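4.2 Soft goods

Folding and sorting clothes is the chore people ask about most when they ask what a home robot could do for them, and it is the one where our results are weakest. We collected 320 demonstrations of soft-goods tasks with hand-held grippers, the operator working at a white table and moving the jaws by hand. The tasks were picking up a single item, turning it over, folding it once, and placing it on a stand or in a box. The same operators also recorded the rigid-object tasks reported in Section 4.1, so differences in skill between people should not explain the gap.

The policy trained on these demonstrations, which we call Lanano, was run on the Miveo arm with no change to the gripper. Each trial began with one item placed flat or crumpled within reach. A trial was stopped after 3 failed grasps. We did not reset the item between grasps, because a person doing laundry does not get that kind of help either.
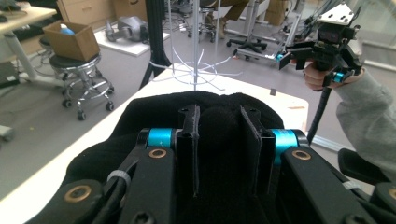 Figure 6. Collecting a soft-goods demonstration. The jaws are pressed into a piece of black fabric on the tabletop.

Picking up a single item succeeded in 78 percent of trials. Most of the failures came from the approach. Parallel jaws have to push down into cloth before they close, and if they push too little they slide over the top of it. If they push too hard, the fingers catch on the table and the arm stops on its force limit. Operators handle this by feel and make small corrections during the closing motion. Those corrections are present in the recordings, but the policy reproduces them late or leaves them out.

Dark fabric was harder than light fabric. With black jaws against a black item, the edge between finger and cloth is hard to find in the wrist view, and the policy often closed before contact. Adding light from the side helped with knitted items and made little difference for smooth ones. We did not try jaws in another color, and this would be a cheap thing to test.

Folding was much less reliable than picking up. The first grasp of a fold has to land near an edge, and on a crumpled item the edge may be underneath. Operators usually shook the item out or pulled it flat with a second gripper. Lanano learned the pulling motion but used it on items that were already flat, and this sometimes undid a good starting position.

Orest Hordiienko repeated the pickup trials at the Lultavero site with a larger table and a different operator group, and saw the same pattern of failures. We take this as a sign that the problem lies in the grasp itself. On present evidence the system can clear clothing from a table if a person checks on it. It can't yet put the laundry away.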